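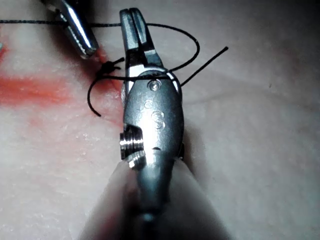
Steel jaws over the tissue pad.

Sat 27 July
By Pushpa Goel

We use cookies to remember your settings. Accept | Manage

Up at six to water the beans before the heat. The water barrel is nearly empty again and the hose from the kitchen only reaches the second row, so I carried cans for the rest. The squash by the fence has mildew on the lower leaves. I cut those off and put them in the trash.

Drove to Fevthorpe at nine for canning jars. The hardware store had the pint size but no lids, and the girl at the register said to try Moklow. I didn't feel like the extra drive. Bought a ball of twine and a new washer for the outside tap, then had coffee across the street. The electric bill was in my bag, 997 kilowatt hours, up from last month. That is the window unit in the bedroom. I'm going to try sleeping with the fan only.

Fatos Nikolovski came by after lunch to look at the shed roof. He thinks the back half has to come off. His price is 4,000 with new boards, or 600 if he just patches it and I take my chances in January. I told him I'd let him know by the end of the month. He took a bag of cucumbers home with him, and I still have a drawer full.

Put the washer on the tap. It still drips, slower than before.

Mom called around five. Her knee is better and she has started walking to the mailbox and back. She wants the plum cake recipe, the one with cornmeal, and I can't find the card. I looked in both tins and behind the flour.

Leftover rice for supper. Thunder to the west at eight, no rain yet. Left the cans out under the gutter.

Back to top | Contact | © Pushpa Goel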